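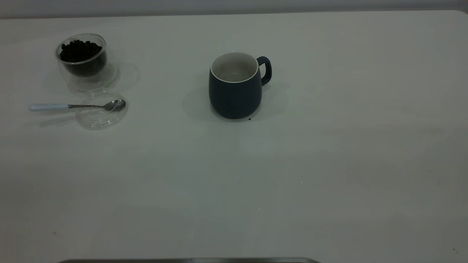 Dark roasted beans in a double-walled glass cup, with a teaspoon and a navy blue mug.

Kadska opens coffee counter and home brewing room in Sturkberg

STURKBERG - Kadska, the coffee roaster and kitchenware shop, will open a new counter and home brewing room on Gitum Street in May. The shop takes over the ground floor of the former Bošković print works, which has stood vacant since the printer moved its presses across the river.

The new space covers 3345 square feet. The front part will sell whole beans by weight, along with mugs, glass cups, spoons, filters and hand grinders. The back part holds the brewing room, where small groups can learn to make coffee at home with ordinary equipment.

"Most people who come to us already own a mug they like and a spoon they use every day," said Dumisani Mahlangu, founder of Kadska. "We start from there. You bring home a small amount of beans, you learn how much to use, and you drink it out of your own cup."

Classes last 90 minutes and take up to eight people. Each one begins with dry beans on the table. Guests compare a light, a medium and a dark roast by look and smell before anything is ground. They then measure with a teaspoon, grind by hand and brew one mug of each. A second class, on storing coffee, covers lids, jars and how long an open bag keeps its flavor.

Kadska sold 2702 pounds of coffee at its market stall last year, up from 1240 pounds the year before. Dark roast made up more than half of that. The company will keep the stall going through the summer and then decide whether to renew the pitch.

Roasting stays at the current site on the edge of town. Beans will be driven to Gitum Street each morning before the shop opens at 7:30 a.m. Customers can bring their own containers and have them filled at the counter. Staff will weigh the container first, and the smallest amount sold is two ounces.

The print works needed new wiring, a new floor in the back room and repairs to the front windows. The old type cabinets were kept and now hold filters and small tools. Work on the sidewalk ramp is still under way - it will be finished before opening day.

The shop will employ six people, four of them new hires. Applications for the two remaining counter jobs are open at the market stall, and no coffee experience is needed.

Places in the first month of classes can be booked in person at the stall. The fee covers the beans used in class and a small bag to take home.

About Kadska
Kadska roasts coffee in small batches in Sturkberg and sells beans and simple brewing equipment to home customers. It does not supply cafes or restaurants.

Media contact
Dumisani Mahlangu, Kadska, Gitum Street, Sturkberg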